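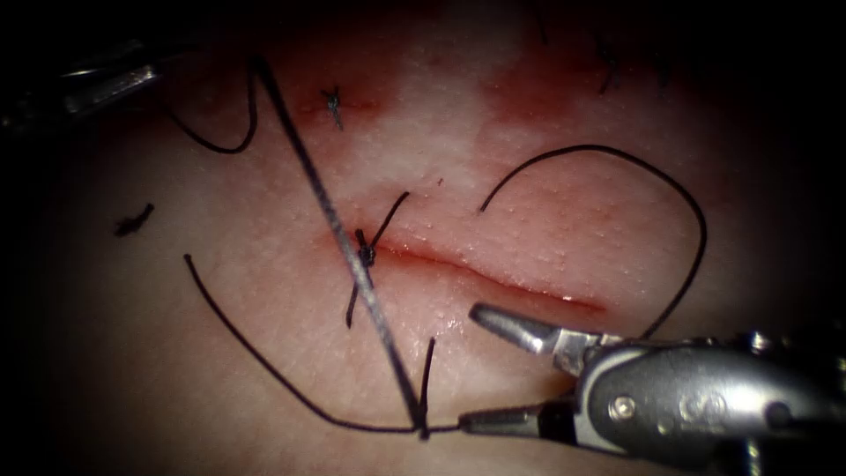
Plokden Textile Preservation Society
Minutes of the Regular Board Meeting, 4/9/20
Held by telephone conference

Present: Zofia Głowacki (Chair), Zainab Idahosa, Janelle Baluyot, Szabolcs Rácz
Recording: Lorna Lacson
Absent: none

1. Call to order and prior minutes
The Chair called the meeting to order and confirmed a quorum. The minutes of the February meeting were approved with one correction: under item 4, "Felodau banner" should read "Felodau valance." Ms. Lacson will post the corrected copy to the members' page.

2. Collection survey
Ms. Idahosa reported that the survey of the Ruppert gift is complete. The gift comprises 217 pieces, chiefly bed coverings, table linens and work clothing. Of these, 142 have been given a condition grade. The remainder were folded in storage boxes with the original tissue and will be graded once the reading room is open to members again. Ms. Idahosa asked that the boxes stay in their present order, as the donor's penciled list follows it. So agreed.
Mr. Rácz asked whether the two coverlets with dye loss should be graded separately from the other coverlets. The Board took the view that they should. The accession sheet will be amended.

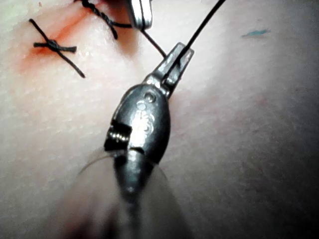

3. Mending guidelines
Ms. Baluyot presented the second draft of the guidelines for seam repair. The draft now separates structural repair from visible repair, and places both under the same approval form. Discussion turned to the section on thread handling, which several members had found unclear. It was agreed that the wording should describe a taut line such as the thin black thread gripped between narrow, flat-ended jaws and running straight from them, and that the word "tight" be struck throughout. Ms. Baluyot will also add a line on waxed thread, which may not be used on silk.
Motion by Mr. Rácz to adopt the guidelines as amended. Seconded by Ms. Idahosa. Carried without opposition.

4. Storage lease
The Chair reported that the owner of the Stistora building has offered to renew the lease on the present terms. The Society must give notice within 60 days if it does not intend to renew. The Board discussed the damp north wall and the freight door,
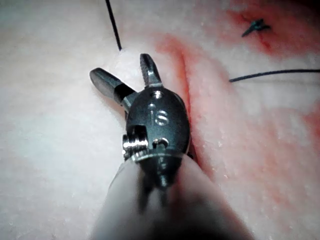 the latter having been raised at two earlier meetings without result. Mr. Rácz stated that the door closes but does not seal, and that the felt strip fitted last winter has come away at the foot. The Chair will write to the owner asking for repair of the door before the lease is signed. The question of the wall was left open pending the humidity readings.

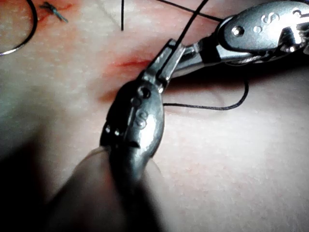
Word count: 534

5. Fall exhibition
Ms. Idahosa proposed that the fall exhibition be limited to work clothing from the Ruppert gift. Ms. Baluyot favored including the Felodau valance, as it has not been shown since it was cleaned. After discussion the Board agreed to both, with the valance to hang in the entry hall. Label text is to be kept to one paragraph per piece. Ms. Lacson will prepare a loan form for the three dress stands.

6. Other business
Mr. Rácz asked that the lending shelf list be brought up to date. Two pattern books are overdue, and letters will be sent.
Ms. Lacson noted that the Society's mail is being held at the post office and will be collected once a week.

7. Adjournment
There being no further business, the meeting was adjourned on a motion by Ms. Baluyot, seconded by Mr. Rácz.

Respectfully submitted,
Lorna Lacson, Recording Secretary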